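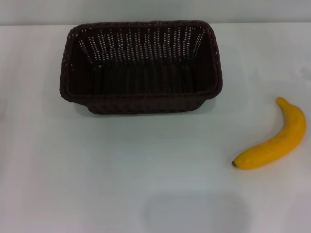
Department of Geography and Urban Ecology
Street Trees and Soil Volume — notes for unit 2

Last updated: May

These notes go with the Lerport case. Read them before the site visit and bring the planting plan.

A street tree usually fails below ground first. The crown thins, leaves come out small, and the city gets calls about a "sick" tree. By then the roots have often been short of room for years. The soil under a sidewalk is packed hard to carry the pavement, and roots don't grow well in packed soil. They need air as well as water.

Working rule for this course: a large tree needs around 600 cubic feet of usable soil. Small ornamental trees can do with less. "Usable" means soil the roots can get into, so don't count anything under a driveway unless the plan shows structural soil or soil cells there.

The Lerport case

Strand Avenue was replanted with 130 maples in standard cutouts. The survey by Halvard Grønli found that the trees beside front lawns were growing well and the ones between the curb and the parking lots were not. Same species, same nursery, same crew. The lawn trees had sent roots under the sidewalk and into the yards. The others had nowhere to go.

On Fivska Street the cutouts were joined into one long trench, with pavement carried over the top. Neighboring trees share the soil. It costs more at the start, and utility crews have to be told what they are digging into — this was missed once, and a section had to be rebuilt.

Terms to know: bulk density, structural soil, root flare, girdling root, shared trench.

For the exercise, take a block with room for 80 linear feet of trench. Choose a width and depth, work out the soil volume, and say how many large trees you would plant. Show your steps. State what you assumed about the utilities.

Related
Watering in the first two summers
Reading a canopy cover map
Sindier Park: species list
Salt damage along arterial roads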